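About Varneck Local

Your court, crime and community safety news, reported from just down the road
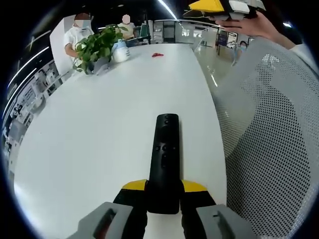

We started Varneck Local because we kept hearing sirens at night and finding nothing in the morning that told us what had happened. Comfort Lamptey, our founding editor, had spent years covering the magistrates' court for other papers and was sure people wanted to know how a case ended as well as how it began. She was right, and we've been busy ever since!

Our first email newsletter went to 119 neighbours. These days 880 households get it every Friday, and we still love it when someone stops us at the shops to talk about a story (even when they're telling us we spelled their street wrong).

What we cover

Mostly police and emergency news, court hearings, road safety and the inquests that larger newsrooms don't have time to sit through. We report on Varneck itself and the neighbouring suburbs of Bawa and Etov, and we're hoping to get out to Steveo more often next year. Last year we published 167 court reports, and we went back to every one that had been adjourned.

How we work

We name adults once they've been charged, unless a court order or the law says we can't. We don't name children. If a charge is withdrawn or someone is found not guilty, the original story gets an update at the top, in the same size type as the headline. We ring families before we publish wherever we can – and if they'd like to be left alone, we leave them alone.

Who pays for it

Readers do, along with a few local businesses who advertise beside the weather. Advertisers don't see stories before they run. Everything is free to read, and old reports stay up in the archive.

Get in touch

Seen something, or think we've made a mistake? Please tell us! Comfort reads the newsroom inbox herself, usually before 7 am. If it's an emergency, call Triple Zero first.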